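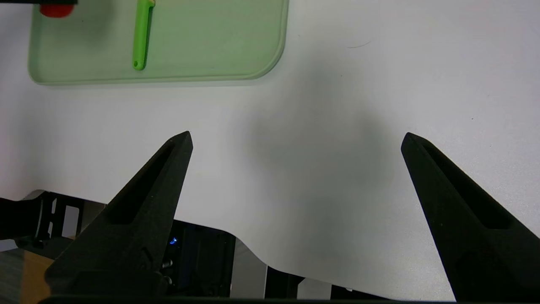 Blick vom Handgelenk aus: die beiden Finger, vorne das Brettchen mit dem grünen Messer.

So, der Greifer sitzt wieder dran! Nach dem letzten Beitrag hatte ich ja großspurig angekündigt, dass Wito (so heißt der Arm inzwischen, fragt nicht) bis Mai den Küchentisch aufräumen kann. Na ja. Brettchen und Messer sind jetzt erst mal seine Hausaufgabe.

Das Messer ist nämlich fies. Es liegt flach auf dem Brett, und die Finger kommen ganz schlecht drunter. Mit den alten Fingern habe ich es ständig nur vor mir hergeschoben, bis es irgendwann auf dem Boden lag. Die neuen laufen vorne spitz zu und haben längs eine Nut, da will ich später noch einen Streifen Gummi reinkleben. Gedruckt habe ich sie bei uns in der Werkstatt, 289 Minuten pro Stück, und den linken gleich zweimal, weil ich beim ersten die Schraubenlöcher gespiegelt hatte. Ja, wirklich.

Die Steuerung läuft immer noch über Stiltine, mein Bastelskript, das mittlerweile auf 688 Zeilen angewachsen ist und dringend mal jemanden bräuchte, der es aufräumt. Die Greifkraft stelle ich darin als Wert ein, möglich sind bis zu 700. Bei 91 rutscht das Messer noch weg, viel höher traue ich mich gerade nicht, das kleine Servo pfeift dann so komisch.

Was mich noch nervt, ist das Licht. Auf der weißen Platte liegt in der Mitte so ein weicher grauer Schatten, und meine Kantenerkennung findet den total spannend. Ich probiere heute Abend mal eine zweite Lampe von der Seite aus, und wenn das nichts hilft, kommt eben ein dunkles Tuch auf den Tisch. Falls jemand von euch einen Tipp für dünnes Gummi hat, das auf PETG ordentlich klebt: gerne in die Kommentare!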